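Ticket: Member renewal notices missing from associate list
Product: Viven Membership, hosted
Organisation: Brurkon Builders' Association
Reported by: Nimal Howlader, member services
Assigned to: Poul Gunnlaugsson, Viven support
Priority: Normal, raised to High
Status: Closed

Nimal Howlader, 9:12 am
We sent the March renewal notice this morning from the Notices tab. The segment is "Associate + Corporate, current, all contacts". Segment preview says 1,693 contacts. The send report says 1,000 delivered and the job is marked Complete with a green tick. No bounces listed, no errors.

We've had calls from members who got nothing. Dukwood is one of them. Their office manager checked junk and quarantine. Their status is current and the email address on the record is right.

Please don't resend anything from your side. The people who did get it don't need a second one, the first already has a due amount on it.

Poul Gunnlaugsson, 9:40 am
Thanks. I have put a hold on the Notices queue for your account so nothing goes out by accident. Scheduled event reminders run in a different queue and are not affected.

Can you tell me:
Whether the segment was saved or built on the spot.
Whether anyone changed the sort order before sending.
Whether last year's notice went to the full list.

Nimal Howlader, 9:58 am
Saved segment. It was copied from last year's and the year changed.
Sort order is by company name. I changed it from member number so I could look through it before sending.
Last year's went to everyone as far as I know, but we had fewer contacts. It was before we moved the apprentice program contacts in.

Poul Gunnlaugsson, 10:35 am
Found the first part. The send job reads the segment in pages. When a segment is sorted by member number it asks for the next page until there isn't one. When it is sorted by a text field it asked for one page, got 1,000 rows, and treated that as the whole list. The report then compared what it sent against what it had read, so it came out as complete.

That should mean everyone past a certain point in the alphabet was missed. Dukwood is under D, so that doesn't fit. Could you open the Dukwood record and read me the Sort Name field? It's under Advanced, not on the main tab.

Nimal Howlader, 10:51 am
Sort Name says "The Dukwood Group". Main tab says Dukwood. They dropped the longer name a few years ago and I suppose we only changed it in the one place.

Poul Gunnlaugsson, 10:58 am
That accounts for it. The list sorts on Sort Name, so they were filed under T.

I'm pulling the list of contacts with no send record against today's job. I will attach it here as a CSV. Please check it before we do anything with it.

Poul Gunnlaugsson, 11:26 am
File attached: unsent_contacts.csv. Columns are member number, company, sort name, contact, email, status.

Nimal Howlader, 12:14 pm
Checked against my own export. It matches except for Ásgeirsdóttir. They are a corporate member with 3 contacts and all of them are in your file. I expected them near the top under A, so they should have been in the batch that went out. I phoned and they confirm they received nothing.

Also the name is garbled in the CSV when I open it here. The first letter shows as two odd characters. It's fine on screen in Viven.

Poul Gunnlaugsson, 1:05 pm
Two separate things.

The garbled name is the spreadsheet program guessing the wrong encoding. The file is UTF-8. Import it through the Data menu and pick UTF-8 instead of double-clicking it. Please don't save the garbled version and load it back in, as that would overwrite the name on the record.

The sort position is ours. The sort used by the send job places accented capitals after Z. The one on your screen treats Á as A. So the screen showed Ásgeirsdóttir near the top while the job had them at the very end. I've logged this as its own defect and linked it to this ticket.

Nimal Howlader, 1:20 pm
OK. Reopened it with UTF-8 and the name is right. Are there other members with accents in the same position?

Poul Gunnlaugsson, 1:33 pm
Yes, 8 company records in your database start with an accented letter. Mostly suppliers, going by the category. All of them are in the unsent file, so they will be picked up by the same fix.

Steps for the second send:
1. Go to Segments, New, From File.
2. Load unsent_contacts.csv and match on member number and email. Leave company name unmatched.
3. Set the sort to Member Number.
4. Preview. The total should be the segment total less the ones already sent.
5. Send a test to yourself and check the due amount and the contact name.
6. Tell me when it looks right and I'll lift the hold.

Nimal Howlader, 2:10 pm
Preview total is correct. Test received, amount and name fine.

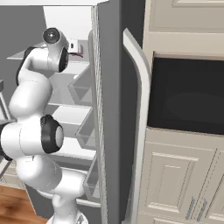

Attachment 2: render, white robotic arm at an open refrigerator

Poul Gunnlaugsson, 2:18 pm
Hold lifted. Go ahead when ready.

Nimal Howlader, 2:47 pm
Sent. Report shows all of them delivered apart from one bounce, an old address at a firm that has closed. I've marked that one inactive. Dukwood and Ásgeirsdóttir both confirm they have it.

Can the early payment date be moved for the second group only? They got the notice later in the day and a couple have asked. It's only a matter of hours but I would like to be able to say yes.

Poul Gunnlaugsson, 3:05 pm
Yes. Open the segment you made from the file, then Actions, Adjust Terms, and change the early payment date there. It applies to open invoices for that group and doesn't send a new notice. Cheques already entered won't be touched.

Nimal Howlader, 3:22 pm
Done. I also corrected the Dukwood sort name. Fine to close.

Poul Gunnlaugsson, 3:30 pm
Closing. Until the paging fix is released, keep any notice segment over 1,000 contacts sorted by Member Number. Both defects stay open and you're subscribed to updates on each.

Resolution: Workaround applied, customer confirmed
Cause: Send job read first page only when sorted by text field
Linked: Accented capitals sorted after Z in send job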